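Eat the ugly ones

Council in Korow wants to put a lid on the Gadness Street growers' market. Fewer stalls, shorter hours, bigger bond. I think that's rubbish and I'll say why, quickly, becuase submissions close soon.

The bond first. It goes from $49 to $297 in January. Per stall, per season. Fine if you're a coffee van. Not fine if you sell beans and a bit of silverbeet out of the back of a ute. Nesrin Tekin has had the corner spot for years and she told me she won't be paying it. So that's the good tomatoes gone.

Then the "presentation standard". Uniform tubs, uniform signs, produce to be of "consistent size and finish". Who wrote this? Have they ever grown a zucchini? Half of what comes out of a real garden is bent. Tastes the same. My neighbour bakes the bent ones with garlic and nobody at the table complains.

Supermarkets already do consistent. We've got two of them. The market was meant to be the other thing, the place where you ask what to do with a kohlrabi and get three answers and an argument. 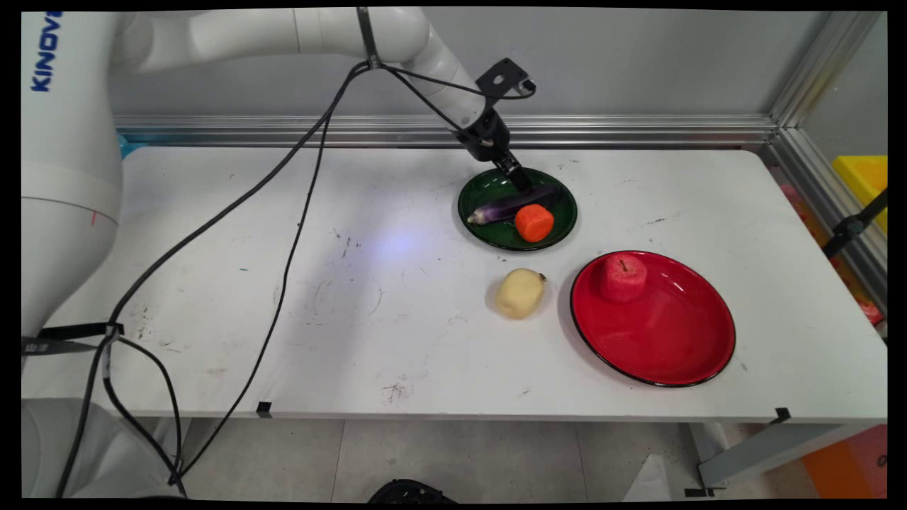 A purple eggplant on a dark green plate.

Kaan Coşkun, on the traders' side, wants a compromise, half the bond and drop the rules on size. I'd go further. Leave the fee alone, scrap the whole standard, spend the money on some shade and a tap that works. Parking too, while were at it.

The petition has 164 names so far. It's on the counter at the Demirtaş bakery, next to the till. Bring your own pen, theirs has run out.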